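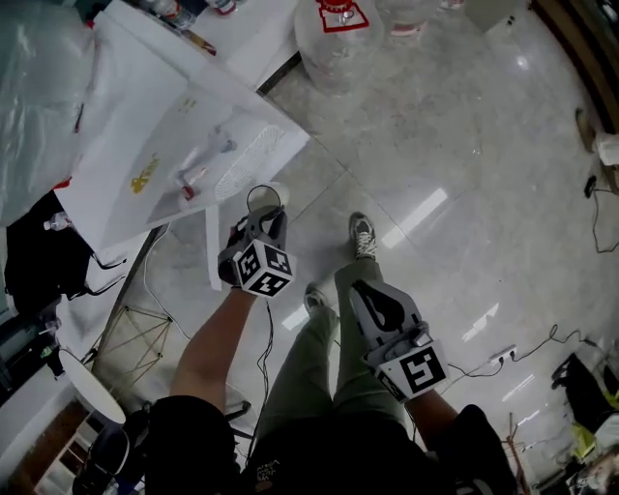
Las dos pinzas de mano en uso, cada una con su cubo de marcadores.

Juego de pinzas manuales Goltar para recogida de demostraciones

Ref. 961 – Disponible bajo pedido

Precio del juego (dos pinzas, izquierda y derecha): 2499 €, IVA no incluido

Si está usted preparando el presupuesto de un proyecto de manipulación robótica, seguramente ya habrá hecho las cuentas de lo que cuesta tener un brazo completo parado mientras una persona le enseña, paso a paso, a coger un vaso. El juego Goltar nació justo de esa conversación, que hemos tenido muchísimas veces con laboratorios y con pequeñas empresas: se graba primero con las manos, con unas pinzas que el operador lleva consigo, y el brazo se compra más adelante, cuando ya se sabe bien qué tareas va a tener que hacer.

Cada pinza se sujeta por la empuñadura y se maneja con una sola mano. Los cubos blancos llevan marcadores negros impresos en las caras y sirven para seguir la posición y la orientación de la pinza durante la grabación. Se puede trabajar sentado o de pie, en una mesa o directamente en el suelo, y con las dos manos a la vez, que es como trabajamos casi todos cuando nadie nos mira.

Qué incluye el juego
Pinza izquierda y pinza derecha
Dos cubos de marcadores
Cable de conexión para cada pinza
Dedos de repuesto (un par por pinza)
Hoja de calibración y guía de puesta en marcha en español

No incluye
Ordenador de grabación, cámara de cabeza, trípodes ni regletas

Para planificar la compra

Nuestra compañera Rattana Sangkhawat, que atiende los pedidos de centros de investigación, suele recomendar que se empiece por un solo juego y un solo puesto, y la verdad es que nos parece un consejo muy sensato. Con un puesto se ve enseguida cuánto espacio hace falta, por dónde conviene llevar los cables y qué objetos merece la pena tener a mano. A partir del segundo puesto aplicamos un descuento de 160 € por juego – pídalo al solicitar la oferta, por favor, que en la tienda no se calcula solo.

Reserve también una partida para consumibles. Las puntas de los dedos se desgastan, sobre todo con piezas ásperas, y los marcadores hay que cambiarlos cuando se rayan. El paquete de mantenimiento Quinlan trae 17 piezas entre puntas, tornillería y láminas de marcadores, y se puede añadir al pedido o comprar después.

Plazos y formas de pago

Los pedidos confirmados antes de que acabe el verano se entregan en septiembre. Aceptamos orden de compra de universidades y organismos públicos, y si necesita factura proforma para justificar el gasto, Zoriana Pylypenko se la prepara encantada. El transporte a la península va incluido; para las islas se lo calculamos aparte.

También le puede interesar
Soporte de sobremesa Immont
Maleta de transporte Grurkeck para dos pinzas
Paquete de mantenimiento Quinlan

Precios revisados el martes, 29 de junio de 2021.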